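Kun went live on the second packing line at Prostbridge in February, so I have now had enough shifts beside it to write something down.

The cell does one thing. It opens a parts drawer, takes out what the order calls for, closes the drawer and passes the tray on. Rated speed is 200 trays a shift. The old manual station was budgeted at 100, and most people beat that without trying.

What changed for us is where the hours go. Before Kun, 4 of us rotated through picking. Now one person watches the cell and the others record demonstrations upstairs, with a hand-held gripper in each hand, doing the same drawer tasks the cell will later be asked to do. A batch is 50 recordings per task. Plemach, the software that sorts them, rejects any take where the markers on the grippers are lost from view for too long.

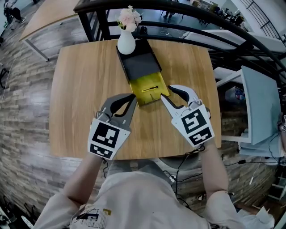 Recording is slower than picking. You can't use your fingertips, so a drawer you would normally flick open needs a planned approach, a straight pull and a clean release. My first accepted batch took most of a morning. Wrists get tired before anything else does, and I would like the break schedule to reflect that. It is still the one written for the line.

Pay grade is the open question. Brollen, the integrator, calls the job "operator" in its manuals. Our contracts still say "packer." The work sits somewhere between the two, and the bad takes are logged under our own logins, which was never the case with a mispicked tray.

I don't miss the line much. I do miss talking while working, as it is hard to hold a conversation and keep both grippers steady. Next batch is the deep drawers, the ones that stick at the end of travel. I'll post the reject rate when I have it.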